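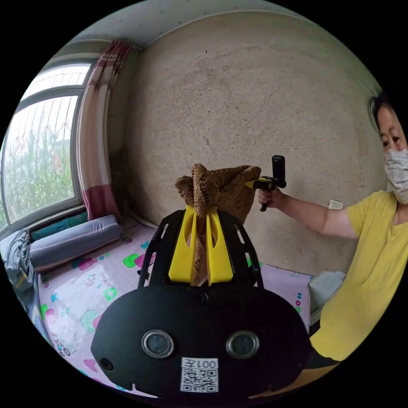
A brown knit, well crumpled.

The jumper that was meant to last

Every August the knitwear sales arrive and every August I fall for the same word. Heritage. It was on the swing tag of a charcoal crew neck I bought in Derley three winters ago, along with a drawing of a sheep and a promise that the garment would be "a companion for decades". It had pilled under both arms before the footy finals.

I took it back. The shop assistant was kind and told me pilling was a sign of natural fibre. I have heard this from so many shops now that I'd like to see where it's written down. Acrylic pills too, and it hangs on to its pills longer, so as a test of quality the bobble is worth very little.

What does the money buy, then? I spent part of the cold season asking, and came away less sure than the labels are.

Start with Halonen, the dearest brand I looked at. Its plain pullover costs more than my first car registration. The company says the wool is long staple and tightly spun, and that may well be so, but the tag doesn't give a staple length or a yarn count, or anything else a buyer could hold it to. It does give the altitude at which the sheep graze. I can't think what I'm supposed to do with that.

Okgate sits in the middle. Its website has a repair page with a lovely video of darning, and a form. I filled in the form in June. A reply came five weeks later offering me 40 per cent off a new one.

Then there's the cheap end, which everybody in the slow clothing world speaks of as if it were a drain. I own a supermarket cardigan that is 80 per cent lambswool and has outlived two of its betters. The buttons are awful. The elbows are fine. One cardigan proves nothing, of course, but neither does one glowing testimonial on a brand's front page, and those get printed all the time.

The old mill at Kullorow used to turn out school jumpers, and people in the district still wear them to feed the chooks. I was shown one with leather at the cuffs and a hem that had been reknitted in the wrong green. Locals will tell you they don't make them like that any more. Maybe so. The ones that fell apart went to the tip long ago, and we only get to admire what's left. It had also been mended over and over by somebody who knew how, and no fibre content explains that.

The industry does have tests. In a common one, fabric is rubbed against another surface thousands of times and then graded by eye. One label I wrote to told me proudly that its merino had passed 2000 rubs. Another claimed 3000. Neither would say what grade the cloth got at the end of it, and when I asked again the emails stopped.

My own method is crude. I turn the jumper inside out and look at the seams, because a knitted-on collar costs more to make than one that's been cut and overlocked. I stretch the cuff and see if it comes back. I rub the inside of the hem with my thumb for as long as I can before someone from the shop comes over. Anything that fuzzes up in that time goes back on the pile, whatever colour the sheep was.

The charcoal crew neck is still in my drawer. I shaved it in autumn and it looked good for a fortnight.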